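Parts bin

A parts bin is an open-topped container used in workshops, warehouses and stockrooms to hold small loose goods. The term covers both single-cell boxes and larger bins divided into compartments by fixed or removable walls. Parts bins differ from drawers in having no runners and from cartons in being meant for repeated use over many years.

History

Wooden bins with nailed partitions were common in hardware stores and rail depots by the late nineteenth century. The Sugden works, a maker of pump fittings, drew up a bin plan in 1898 that assigned each thread size a fixed cell along a wall of open boxes. The plan is often cited in the trade literature as an early case of fixed-location storage, although similar layouts were probably in use elsewhere without being written down.

Pressed steel bins replaced wood in many shops between the wars. They were lighter for a given volume and did not soak up oil, but they were noisy and tended to rust at the folded corners. Molded plastic bins became the usual choice for light goods from the 1960s onward. Steel remained in use for castings, forgings and anything with sharp edges.

Construction

The main elements are the floor, the outer walls, the rim and, in divided bins, the divider wall. The rim is usually folded or thickened, as it takes the load when the bin is lifted. A divider may be welded, molded in one piece with the shell, or dropped into slots. Fixed dividers stiffen the long walls, and slotted ones allow the compartment sizes to be changed.

Holes in the floor serve as drains or as fixing points. Their diameter must be smaller than the smallest item stored - a rule that is easily broken when a bin is moved from one product line to another.

Wear

Wear is concentrated on the floor and on the upper part of the divider. Floors develop pale scuffed patches where goods are dropped and dragged, and coated dividers lose their finish in ragged areas near the top. Scratches of this kind are mostly cosmetic on plastic. On coated steel they expose the base metal and should be touched up. 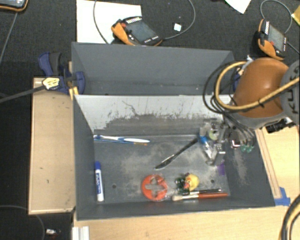
Sizing

Bin size is set by the largest item, the quantity held between refills and the depth a worker can reach without bending. Kalliopi Mujić, in a survey of 627 stockroom bins, found that most were filled to less than half their depth. She proposed shallower bins on closer shelf spacing, a layout later adopted at the Jiketero depot.

Labeling

Labels are placed on the front wall or on the shelf edge below it. Shelf-edge labels stay put when a bin is taken away for cleaning, but they give no help in returning a bin that has been left on a bench. Many stockrooms use both.

See also

Kitting
Shelving
Stock rotation
Two-bin system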